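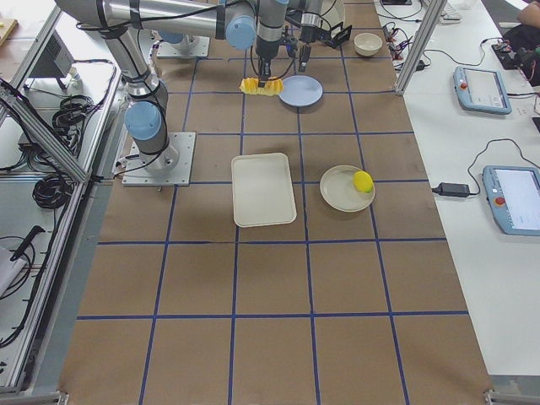 August 2019

Table notes, mostly for me and for Barrett, who keeps asking why the paper has tape on it.

New kraft paper went down this morning. The old sheet had gone soft at the corners and had a coffee ring I was tired of looking at. I cut the new one off the 30 inch roll, so it took two strips with the seam running underneath, and I burnished the seam with the back of a spoon until I couldn't feel it anymore. Then the grid. I used the dark blue tape again and I'm glad I did, because the light green stuff we tried in February just vanished against the brown by late afternoon. The cells are roughly square. Roughly! I did them with the long ruler and a pencil tick at each end, and I can already tell one line wandered on me. I'm not pulling it up. If it bugs anybody, the tape is in the second drawer.

Dishes next. I've been going back and forth on these for ages. What's staying for now: the light blue round plate, the small off-white bowl, the white rectangular tray with the rounded corners, and the off-white plate with the wide rim. The blue plate is my favorite by a mile, it's the only one you can spot from the door. The tray has a raised rim, good for anything that wants to roll, and it lines up nicely with the grid so you can tell right away when it's been bumped. The off-white plate is a little dull next to the tray (too close in color) and I'd swap it for something darker if the Fisulby box ever shows up. Alaric says it shipped. Alaric said that last time too.

Yellow things: I like having the lemon-shaped one on the wide plate, over on the right side. It looks like somebody's lunch. The other yellow one, the long bumpy ridged piece, goes with the blue plate, and the two colors together are so cheerful that I've half a mind to buy more in that line. Lulex had a bag of 50 mixed pieces for 30 dollars, which seems fine, but I don't want 50 of anything rattling in that cabinet. Ask if they'll split it.

Keeping the near half of the paper clear. I know it's tempting to set your mug there. Please don't, I just laid it.

White side table: wiped down with the citrus cleaner, came up great. The cables by the post are still a tangle and I ran out of patience before I ran out of day. Barrett has Velcro straps somewhere, the short ones from the Divach order. Two would probably do it, four would be luxury.

To do
- move the off-white bowl back down a cell or two, it's awfully close to the top edge
- redo the wandering line (maybe)
- order kraft paper, we're on the last 1000 inches or less
- find a darker plate
- label the drawer so people stop putting scissors in with the tape

Barrett, if you read this before I'm in, the spoon on the windowsill is the burnishing spoon. Don't eat yogurt with it.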